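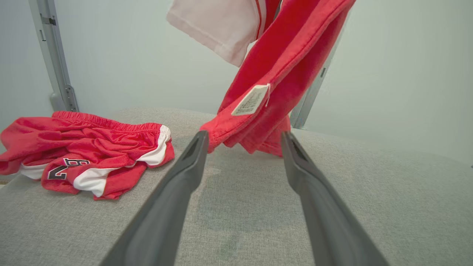 Dinesh Pandey asked whether a garment with a care label that can't be read should count as labeled or unlabeled, and whether the answer would be the same for every file in the set. It counts as labeled, in every file. The column label_present is about the label being on the garment. The column label_read is about whether anyone got words off it. Earlier copies of this README used "labeled" for both, and the sorting counts that people made from those copies are probably off.

Tikska Garment Sorting Records

Release 3, January 2024
Maintained by Meriem Bennani and Kanako Sugawara

Contents

What is in the set
Files
Columns
How the clothes were sorted
Care labels
Color names
Fabric names
Trim and mixed colors
Known problems
Changes since release 2
Use and credit

What is in the set

Tikska is a set of written records about household clothes being sorted for washing. There are 1,128 records, one per garment. Each record says what kind of garment it was, what color, what it seemed to be made of, whether it had a care label, and which pile it went into.

The clothes are everyday things: T-shirts, sweaters, pajamas, sweatpants, children's clothes, a few dresses. There are no shoes, hats, belts, or bags. Socks were left out of release 1, added in release 2, and are still in. Underwear is not recorded.

The records came from two places. Kevstead supplied most of the adult clothing. Partington supplied the children's clothing and nearly all of the pajamas. The source column keeps them apart. The two places kept different piles before they joined the project, so it is worth looking at them separately before putting them together.

Files

garments.csv
The main table. One row per garment, 17 columns.

labels.csv
Text copied from care labels, one row per label. A garment with two labels has two rows here and one row in garments.csv. Join on garment_id.

piles.csv
The list of piles with a short definition of each.

color_terms.csv
The color words allowed in the main table, with the words they replaced.

notes.txt
Free notes from the people who did the sorting. Lightly edited for spelling. Some of these are long.

All files are UTF-8 with commas as separators. Empty cells are really empty. There is no "NA" or "none" anywhere in release 3.

Columns

Only the columns people have asked about are described in this section. The rest are explained in the header rows of piles.csv and color_terms.csv.

garment_id: a number with a letter in front, K for Kevstead or P for Partington. Numbers were not reused when a record was dropped, so there are gaps.

kind: the type of garment. When the sorter only saw part of it, or it was twisted up in other clothes and went straight to a pile, kind is set to "garment" and left at that. Please don't fill these in by guessing from the size column.

color_main: the color that covers most of the garment.

color_trim: the color of piping, cuffs, collar, or edging, if different from the main color.

fabric_guess: what it felt or looked like to the sorter.

fabric_label: what the care label said. Empty if there was no label or it was not read.

label_present: yes, no, or unsure.

label_read: full, part, or no. Empty if label_present is no.

pile: where the garment ended up.

pile_first: where it was put the first time, if it was moved later. Empty if it stayed put.

How the clothes were sorted

There are five piles: whites, lights, darks, reds, and gentle. Reds got a pile of their own at Partington and were washed with darks at Kevstead until the rules were merged. Rows from before the merge were re-sorted on paper by Beverley Ruddock, working from the color and fabric columns. Her changes are in pile, and the original pile is in pile_first.

A garment goes in gentle if the label says so, or if there is no readable label and it is a loose knit. Color comes second for that pile. A red sweater with a hand wash label is gentle, with no second entry for red.

Clothes were supposed to be picked up one at a time and shaken out before a pile was chosen. That mostly happened. Things that came out of the basket tangled together were separated first, and the sorter was asked to write "tangled" in the notes.

Stains are not recorded. We tried it in release 1 and the two places could not agree on what a stain was.

Care labels

Sorters copied the label if they could read it within a few seconds without a magnifier. If they had to hold it up to a window, they were allowed to, but most didn't.

293 records have label_present set to yes and label_read set to no. The usual reasons in the notes are small print, fading, and creases. The red garment at the top of this README would go in the same group: a small white label, several lines of tiny dark text, none of it big enough to read. Its row would have "red" in color_main, nothing in fabric_label, and "fleece or knit" in fabric_guess.

Labels were copied as printed, including spelling mistakes and capital letters. Where a label carried more than one language, only the English part was copied. If there was no English part, the row in labels.csv has the language code and an empty text field. Washing symbols are written out in words, using the list at the end of labels.csv.

"Part" in label_read covers anything from one missing word to one surviving word. We know this is too broad. Ashton Maihi has offered to split it into two levels for the next release, and if that happens the old value will be kept in a second column.

Color names

There are 40 color terms in color_terms.csv. That is down from a much longer list in release 1, where the same sweatshirt could be "oatmeal," "beige," "sand," or "off-white" depending on who picked it up.

Bright red, dark red, and faded red are three separate terms. Pink is its own term and does not go in the reds pile. Very pale pink has been a steady source of disagreement. Kevstead sorters tended to call it white and put it in whites. Partington sorters called it pink and put it in lights. The term pale pink-white was added for these in release 2. Its pile is lights. If you want to know what the sorter first called it, check the notes, though many rows have none.

Fabric names

fabric_guess is written by hand and has not been cleaned up much. "Fleece," "fuzzy knit," "sweatshirt stuff," and "soft knit" all turn up, sometimes for garments whose labels say the same thing. Do not use this column to train or check anything that needs the real fiber content. Use fabric_label, and accept that you will have fewer rows.

It is still useful for one thing. Most people sort by touch before they look for a label, and this column is the closest we have to a record of that.

Trim and mixed colors

A light garment with red trim goes in lights. This was argued over at length and the rule has stayed as it is. Kanako Sugawara would prefer a separate pile for anything pale with red piping, on the grounds that red trim is where the trouble usually starts, and her objection is recorded in notes.txt under trim.

Narrow trim was easy to miss when clothes were folded over or bunched up. An empty color_trim cell means no trim was written down, which is weaker than saying there was none.

Stripes and prints are recorded with the background color as color_main. Where the sorter could not tell which color was the background, the darker one was used.

Known problems

Kevstead rows from September have no entries in color_trim. The form used that month left it off.

Some pajama sets were entered as one garment and some as two. The word "set" in the notes marks most of the single entries.

Several children's items have a size in the kind column. These were left alone so the row would match the paper form.

The socks are recorded in pairs, except when there was only one.

Changes since release 2

Added pile_first.
Replaced the old "labeled" column with label_present and label_read.
Moved all Partington reds notes into notes.txt.
Removed duplicate rows that came from a form being entered twice.
Fixed hyphens in color terms.

Use and credit

The records may be used and shared for any noncommercial purpose. Credit them as Tikska Garment Sorting Records, release 3. Corrections to single rows are welcome. Please send the garment_id, the column, and the old and new values, and say whether you are working from the CSV or from a copy someone converted to a spreadsheet. The spreadsheet copies turn some of the size entries into dates.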